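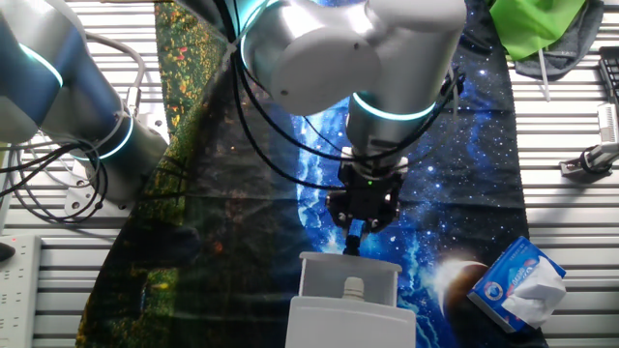
*Photo: Gil-soo Seol / Busoston*

## Shared bench rules: your questions answered

We wrote these rules for everyone who books time on the two-arm benches at Busoston, and the same handful of questions has been landing in our inbox ever since. Please read through before your first session, even if you've worked with arms for years (we all bring habits from the last place!).

**Do I have to check both arms if I'm only using one?**

Yes, please. Two arms can reach into the same space, and the one you aren't thinking about is the one that will surprise you. Put the idle arm in its parked pose, lock it out on the Celley panel, and only then start your own program.

**What do the light rings tell me?**

The arms on our benches have cyan rings at the joints, and people get very fond of them, but a ring is never your permission to reach in. Go by the status line on the panel, and if the panel and your gut disagree, press the stop and come find one of us. We would so much rather walk over for no reason.

**How should I handle cables?**

Cables that run along the outside of an arm need enough slack for the full turn of the wrist, and not so much that a loop can catch on the gripper or on a part. Move the arm slowly through its whole path by hand-guiding before any automatic run, and watch the loops the entire time. Power strips go to the side of the table, outside the reach of both arms.

**Can I use a printed mat?**

You sure can. Forest, outer space, whatever your project calls for, as long as it lies flat. Smooth out any wrinkle under the part, and write the mat's name in the log so the next person can set up the same way.

**What about my own things on the table?**

Tissues, cloths and keyboards are fine if they're part of your setup and listed on your bench sheet. Anything else goes on the shelf by the door before the arm is powered.

**How fast may I run?**

With a person within reach, our own house limit is 3 on the panel dial. Above that, everyone stands behind the yellow line, and that includes visitors.

**Where do these rules come from?**

They grew out of our risk assessment for the Pasance and Samir projects, and Gil-soo Seol keeps them up to date. The next review is in August, so send your suggestions before then. Gripper changes have their own page, form 61, and you'll need it signed before you swap fingers.

*Last updated Saturday, March 23, 2019*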